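Accept all cookies | Manage preferences

Pavudis Shift Record
Scheduling and working-hours software for hourly staff

Pavudis Shift Record keeps the written trail that employers need when rotas change: what was published, when it was published, who was told and what they answered. It is supplied by Flikevico as a hosted service and is sold per site, not per employee.

Scope

The product covers rota publication, changes after publication, rest periods between shifts, offers of extra hours and the reasons given for ending or reducing someone's work. It does not run payroll. Hours can be exported as a plain text file for any payroll system that accepts dated entries.

Notice periods

Each site has a notice rule, set by the administrator. A rota published inside the notice period is accepted but flagged, and the flag stays on the record. Changes made later are stored as separate entries, and the original rota is never overwritten. Where a premium is due for a late change, the entry carries the rate in force on that day.

The default rest period between two shifts is 11 hours. A shorter gap can be saved only with the employee's written consent, which is attached to the shift. Consent can be withdrawn from the employee's own login at any time.

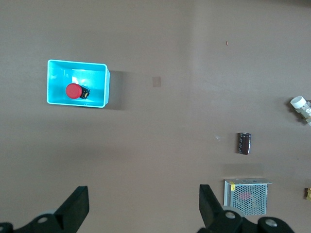
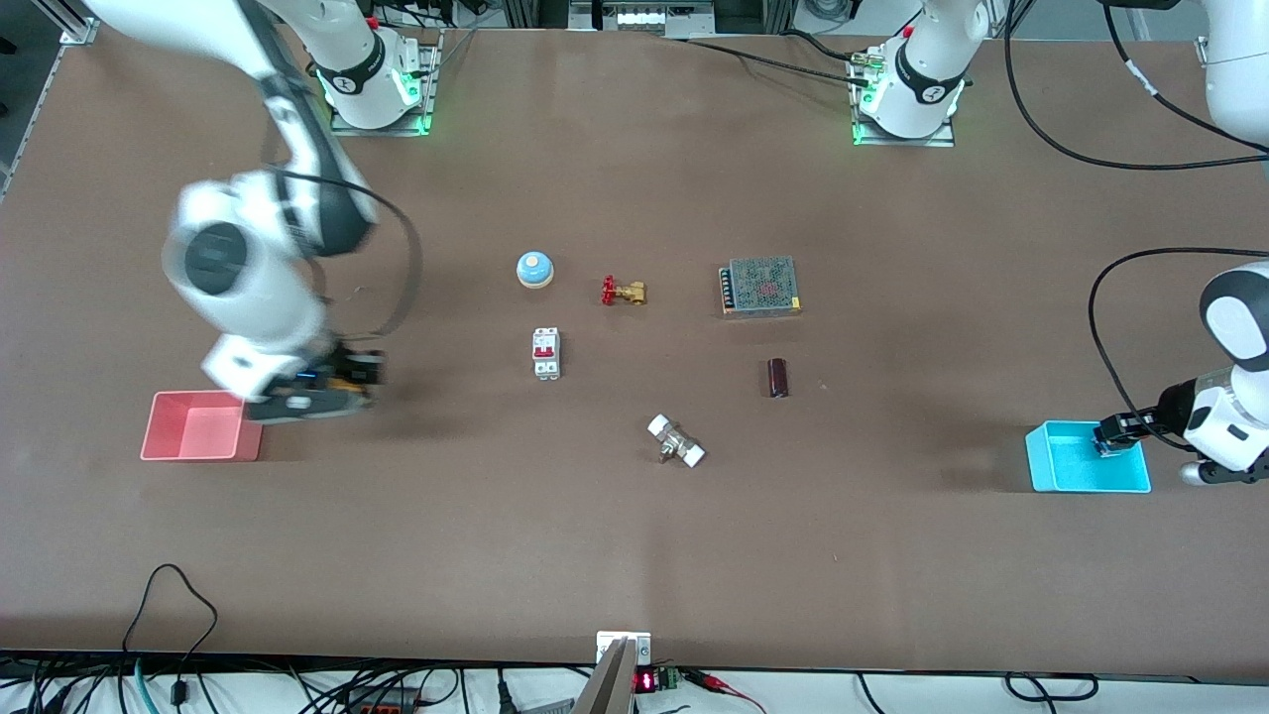
Reductions and dismissals

Any cut in regular hours above the site's threshold opens a reason form. The form has 3 parts: the ground relied on, the earlier warnings and the documents attached. It cannot be closed with a part left blank. A copy goes to the employee when the form is closed, and the closing time is logged.

For redundancies, the system lists staff in order of length of service within each job title. The list is a working document. Employers should take their own legal advice before acting on it.

Retention

Records are kept for 3 years after the employment ends, unless the administrator sets a longer period. Deletion needs 2 separate administrator logins. Audit exports hold up to 3,000 entries per file; larger exports are split by month.

Editions

Standard: one site, one notice rule.
Tóth edition: several sites, with a different notice rule for each, and shared staff lists.

Upgrading keeps existing records and login details. Moving down to Standard requires all but one site to be archived first.

Support

The Jeltthorpe office answers telephone queries on working days. Rule updates are installed on Wednesday evenings and are listed in the change log.

2 comments | 11 shares

Sign up to our newsletter for product updates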